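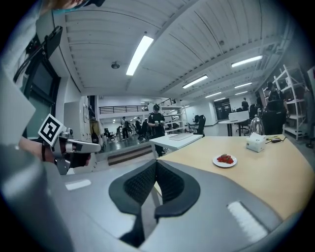
The parking permit year at Ovham ends in January. If you drive to work and want to keep your space, renew through the Sason portal before then. Old permits will not carry over.

There are 686 spaces on site and around 2,000 of us, so a few things are changing. The Jaltau lot will be resurfaced first, which takes 176 spaces out of use while the work is going on. Permit holders there will be moved to the overflow lot behind Jõgi Street – a longer walk, but it is lit all night.

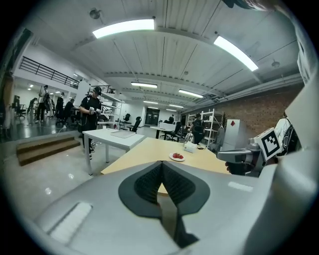 **Facilities and Site Services**

Carpools of three or more can apply for one of 17 reserved spaces by the north entrance. Everyone in the car needs to be on the form, and one person should be listed as the main driver.

Bike lockers are not affected. Keys stay with whoever has them now.

If you have a medical permit, you do not need to renew online. Stop by the front desk with your current tag and we will swap it for the new one – the desk is open until 4:30 p.m.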